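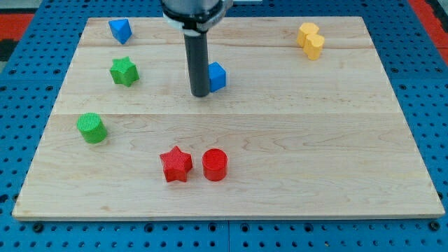 Board for block play, three planks glued up: will it stay flat?

gretodham_joe
Finished this in August. Three planks of pale wood, edge glued, no battens underneath. The blocks are a small blue cube, a blue triangular prism, a green star and a green cylinder. My question is the seam across the middle. It shows a lot more than the one near the top. Do I leave it or redo it?

pinchdog
Redo it. A seam you can see is a seam that will open. Give it one winter.

Skollulus
I don't buy that. I have a breadboard from 1985 with a joint you can spot from the doorway and it has never moved. Visible only tells you the grain doesn't match. Did you try flexing it?

gretodham_joe
Flexed it over my knee, no creak.

pinchdog
Your knee isn't a test. And no battens on three planks? Good luck.

Adel El Sherbiny
What bothers me more is the blocks. The top of that cylinder has the crosshatch you get off a 3D printer. Fine for a while, but I've had printed corners chip, and I wouldn't hand them to a kid who still chews things. Sand it at least.

Skollulus
Sanding printed plastic just makes it fuzzy. Leave it alone.

Adel El Sherbiny
Depends on the grit. Mine came out fine.

mrs_shehata
Is a board even needed? They'd sit on the blue pegboard table just as well. Sounds like a lot of gluing for something a placemat could do.

gretodham_joe
The holes bug me. Small stuff catches on them.

mrs_shehata
A star that size won't catch on anything.

pinchdog
Still say battens. Screw them in slotted holes so the wood can move.

gretodham_joe
OK, I'll add two battens and leave the seam. If it opens I'll post it here and pinchdog can gloat.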